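Can a robot clear the table yet? A morning at the Howells open day

By Angharad Ifans
Friday, July 1, 2022

The bus from Wernamham drops you at the bottom of the hill, and the sign for Howells is on the wrong side of the road, so I walked past it and had to come back. By the time I signed in at the desk, the first tour had left and I was put in the second with 15 other people. Most of them worked in care homes or hotel kitchens. I run the kitchen at a residential home in Skunport, and I went with one question: would any of this save my staff time?

Howells has been working on household chores since February of last year under a project called Nukard. Behrouz Rahimi, who leads it, gave a short talk first. He said the group had picked jobs that come up every day in a home – putting groceries away, clearing dishes, handling cloths and towels – and that the hard part was different for each one.

Cloth was the one he spent the longest on. A plate keeps its shape when you pick it up. A towel folds in on itself, and the part you wanted to hold may be somewhere else a second later. The group has logged more than 1000 tries at picking up and moving fabric. I asked how many went well and he said he would rather show us the bad ones, which he then did, on a laptop, for quite a while.

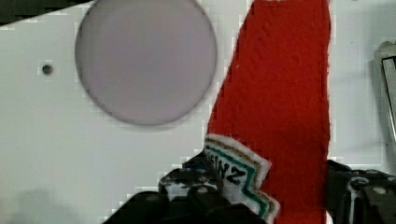
Red fabric between the two gripper fingers, with its sewn-on label showing at the left.

Maureen Greenwood, who manages laundry for a hotel, asked if it could sort by the care label. Rahimi said no. It doesn't read labels at present, and a tag is mostly one more thing that can end up under a finger.

We moved on to the table work. This is closer to what I do all day, so I stood near the front. There was a basket, a mug, a couple of plates and some food items, and the job was to pick things up and put them where they belong.

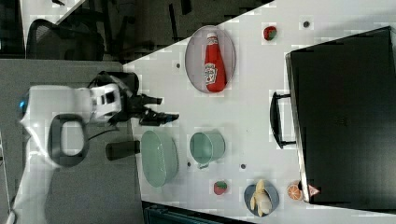 I had expected the arm to be the slow part. According to Yara Bitar, who looks after the test schedule, the slow part is often deciding where to take hold. She said a bottle on its side is fairly friendly, because there is a long body to close on. A mug on its side is less so, as the handle can be facing any way at all. She tests with the same items over and over, then changes their places and starts again. One run of 300 trials had only the placement changed from one to the next. 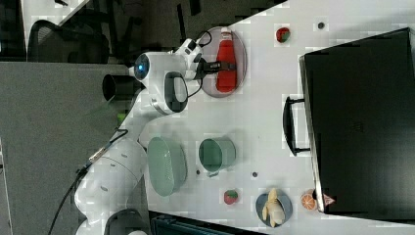 The gripper over the ketchup bottle on its oval plate. The basket and cup are farther along the table.

I put my own question to Tomos Nicholas, who handles visits from trade customers. We serve 62 residents at lunch. Could one of these clear a dining room? He said not this year, and he wouldn't promise next year either. Real plates have gravy on them, people leave napkins in cups, and somebody is usually still sitting there. He thought a fixed station in the dish room, where trays arrive in the same spot, would come first.

That matches what I would want to buy. Scraping and racking is the job I find hardest to fill. I left my email address and picked up a price sheet for the arm alone, with no grippers or software on it, so it isn't much use for a budget yet.

Lunch was sandwiches in the lobby. The next open day has no date so far, but the front desk is keeping a list.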